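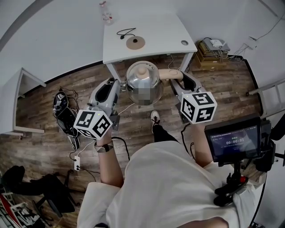 Stainless steel kettle with a domed lid, pale knob and long beige handle.

Looking After a Stainless Steel Kettle

Last updated: August

Print this page | E-mail this page

A steel kettle will last for years if it is emptied, descaled now and then, and kept away from scouring powder. Most of the ones people throw out have nothing wrong with them except scale on the inside and a dull outside. Both can be fixed in an evening with things already in the cupboard.

Before you start

Check what kind you have. If there is a cord or a power base, unplug it, and never put the kettle or the base under the tap. Stovetop kettles can be rinsed all over. Let either kind cool completely. Cold water in a hot kettle can spit steam back at your hand.

Look inside with a flashlight. White or gray crust is scale from hard water. Rainbow patches are heat marks on the steel and are harmless. Small brown dots are usually minerals from the water that have settled on the bottom. They come off with the scale.

Descaling with vinegar

Mix equal parts white vinegar and water and fill the kettle to halfway, or enough to cover the crust. Bring it just to a boil, turn it off, and leave it for an hour with the window open. Pour it out, wipe the inside with a soft cloth, and rinse. Then boil plain water and throw it away. Do that 3 times if you can still smell vinegar.

Thick scale may need a second round. Don't chip at it with a knife or a spoon handle. Scratches give the next layer something to hold on to.

Descaling with citric acid

Citric acid costs a little more but leaves no smell. Use two tablespoons to a quart of water. Heat the water first, switch it off, and add the powder slowly, because it fizzes. Wait 10 minutes for light scale or half an hour for heavy. Rinse twice. Keep the powder in a labeled jar. It looks just like sugar.

The outside

Dish soap and warm water on a soft cloth will take off fingerprints and most kitchen grease. Wring the cloth out well around an electric kettle. For baked-on spots, make a paste of baking soda and water, leave it on for 5 minutes, and rub gently in the direction of the grain. On a mirror finish there is no grain to follow, so use very light pressure and stop as soon as the spot is gone.

Dry it right away with a clean towel. Air drying is what leaves the water spots. A drop of vinegar on a dry cloth will take off spots that are already there.

Do not use steel wool, bleach, or oven cleaner anywhere on the kettle.

Lid, knob and handle

Grease collects where the knob meets the lid. An old toothbrush gets into the gap. If the knob turns in your fingers, look for a screw on the underside of the lid and snug it up a quarter turn at a time. Too tight and a plastic knob will crack.

Light-colored handles show tea stains and stove grime sooner than black ones. Baking soda on a damp sponge works on plastic. Painted or coated wood should only get soap and a quick wipe, and bare wood can have a little mineral oil once it is dry.

Wiggle the handle before you fill the kettle. If there is play where it joins the body and tightening doesn't cure it, stop using the kettle until it has been repaired. With a long handle, turn it in from the edge of the stove or counter where a sleeve could catch it.

Every day

Empty out what's left at night and leave the lid off until morning. Fill only what you need. If your water is hard, descale once a month; with soft water, two or three times a year is plenty. Filtered water slows scale down but won't stop it.

Moving or storing a kettle

Dry it thoroughly, inside too, and leave it open overnight before packing. Stuff the inside with plain paper. Wrap the lid separately so the rim doesn't scratch the body, and pad the spout and handle, which take most of the knocks. Newspaper ink rubs off on pale handles.

Reader's tip

Định Đoàn writes that a clean lemon half, squeezed out, does well on the inside of the spout. Push it in a little way, twist, and rinse the seeds out afterward.

Related tips

Getting Tea Stains Out of Mugs
Hard Water: Faucets and Shower Heads
Burnt Saucepans
How to Clean a Thermos
Loose Pot Handles
Packing Kitchen Things for a Move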